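Whiteboard in front of a glass wall, does it bother anyone else?

cprydderch
14/11/2023
We have a back room with a glass partition along one side, white horizontal blinds on it, and a big whiteboard standing in front. The ceiling lights reflect in the glass. I want to move the board to the plain wall. Has anyone done this and regretted it?

Replies (3)

lalit_s
Leave it where it is. Plain walls are useful for shelves later on. If glare is the problem, close the blinds all the way and see what you think after a week.

aarti.b
I disagree with Lalit. We had ours in front of glass until June and people kept walking around it to get at the blinds. I moved it to the solid wall and it was easier to read from the table. Ours is a Morkero with a thin black frame, so it looks fine against white.

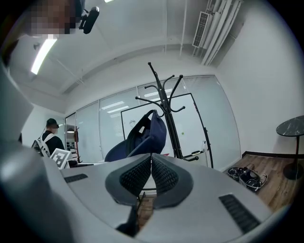 The other thing to check is the ceiling. If you have a long fluorescent strip, stand where people will sit and look at the board before you drill anything. I put mine up too high the first time and had to fill 3 holes - not a big job, but annoying.

cprydderch
Thanks. There are pipes up in one corner on the wall side, so I would stay clear of that end. Lalit, the blinds are closed most days and it still bugs me.

lalit_s
Fair enough. I would still put it on a stand and not screw it to the wall. You can change your mind that way.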